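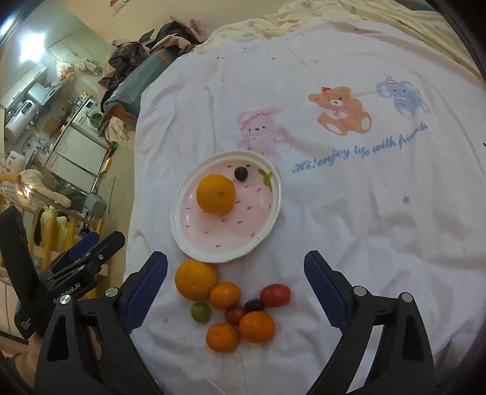 3.2 Where the fruit sat, and for how long

Does fruit bruise more when people keep it on a soft surface? In our diaries it bruised less, and the gap was widest in the first few days.

I'll admit I went in expecting the opposite (my own kitchen habits are to blame for that). We asked households in Gosberg and Rorklow to keep a diary for 30 days, writing down where each batch of fruit was put when it came home and what shape it was in when somebody ate it or threw it out. Cloth, bowl, counter, fridge drawer – anything went, as long as they wrote it down. Figure 1 shows fruit on a white bedsheet, one of the cloth surfaces.

The Gosberg people were wonderful diary keepers and the Rorklow people were not, so the two towns are scored separately in the tables. We ended up with 1000 usable entries, after dropping the ones where I couldn't tell a bruise from a sticker mark in the writing. "Bad spot" gave us no end of trouble! We settled on the Trevaskis scale, which runs from 0 to 6, and I rescored the early entries myself so they'd match the later ones.

Bowls did worst. My guess is the weight of the pile, and the bottom layer does look rough in nearly every bowl entry, but the diaries don't say how deep the bowls were and I wish we'd asked. Fridge drawers came out in the middle, with a lot of spread. Two homes used the Clevar storage liners all month, and I've left them out of the cloth group because the liners have a foam core.

Figure 1. Fruit on a white bedsheet. Scores by surface are in Table 2.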